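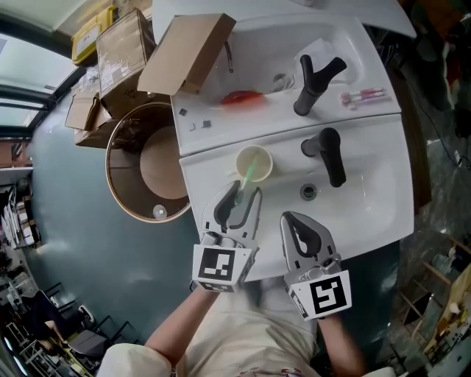 Thomas reckons the water in Temton tastes better than it did when the old main went in, and after the winter we've had I was so glad to hear it! I write these notices for Wovitz, the small firm looking after the pipes here and over in Skukelberg, and this one is nearly all good news.

The new main under the high street is finished. It runs for 3000 metres, it replaces pipe that had been leaking for years (sorry again about the puddle by the bus stop), and it now serves 60 more homes on the hill than the old one could manage. Those of you at the top should get a proper flow at breakfast time - no more waiting for next door to finish in the shower.

We still have two jobs to do. In March we'll be flushing the side streets, so your cold tap may run a bit cloudy. Let it run until it clears, and hold off on any white washing until then. After that we'll put the pavements back, and yes, that includes the wonky bit outside the chemist.

Skukelberg is next, with work starting in May. I'll be at the library there from 2 pm on the first day with maps and a big tin of biscuits, so do come and ask me anything - meters, bills, hard water, the lot.

Press enquiries: Wovitz office, Temton.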